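Cindlow Workshop Notes
@cindlownotes
20 April 2018

People keep asking me whether a machine can clear a table yet. I've spent most of my working life fitting automation in small factories, and the last few years looking at the household end of it. A few posts on where I think things are.

Short answer: it can clear some of a table, some of the time, slowly, if you don't mind what ends up where.

On a shop floor the job is made easy before the machine turns up. The Wesari line I helped fit out picks the same 4 cartons all day. They arrive the same way up, in the same light, on a belt that stops for them. The arm is good at it. Put a carton in upside down and it calls for a person.

A dining table gives you none of that. Things lean on each other. Things stand behind other things. Whoever put them down wasn't thinking about the next pair of hands.
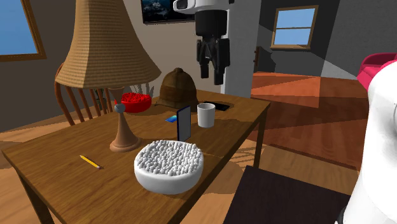 Take a mug. Picking up a mug is pretty much solved if it's on its own in the middle of a bench. Put something flat and dark behind it and the software has to decide where one thing ends and the other starts. Put a hat next to it and the fingers may have no way in on that side.

Then there's a full bowl. A person lifts one with two hands, keeps it level and doesn't think about it. A single gripper usually has to take the rim, and the weight hangs off to one side. I've swept up a lot of dried beans this year.

Flat things are worse. A card lying on a table is a few seconds' work for a child, who slides it to the edge and pinches it. Most grippers just press down on it. Suction works on cards but is hopeless on anything woven or fluffy.

Pencils roll. That's all I have to say about pencils.

Someone asked why so much of the practice is done in simulation. Cost, mostly. The Nørgaard trial ran 767 attempts at a single tidying task before anyone plugged in an arm. Do that with real crockery and you'd be buying plates every week. You can also move the lamp or swap the chairs without getting up.

The catch is contact. Simulated objects don't slip quite the way real ones do. A grip that holds all day on the screen can let go on the first greasy handle. When we moved the Nørgaard task to the bench, we spent 9 days on fingertip rubber alone.

The other thing people forget is where everything goes. "Tidy the table" isn't an instruction. The lamp stays. Does the plant stay? Is a phone clutter, or did you put it there so you'd see it on the way out? My family can't agree on this, so I don't expect a machine to know.

What I'd trust one with today: moving known cups from a clear counter to a rack. Sorting clean cutlery. Carrying a tray along a flat floor. I wouldn't leave it alone with glass, or with anything hot.

Would I buy one? No. At Nusside we timed a tidy against one of our own staff, and she was finished and had her coat on before the arm had done 2 items. It got both of them right, mind you, and last June it couldn't manage either.

Someone's asked about folding towels. Cloth is a different problem and I'll do a separate thread on it, after we've had another go with the new fingertips.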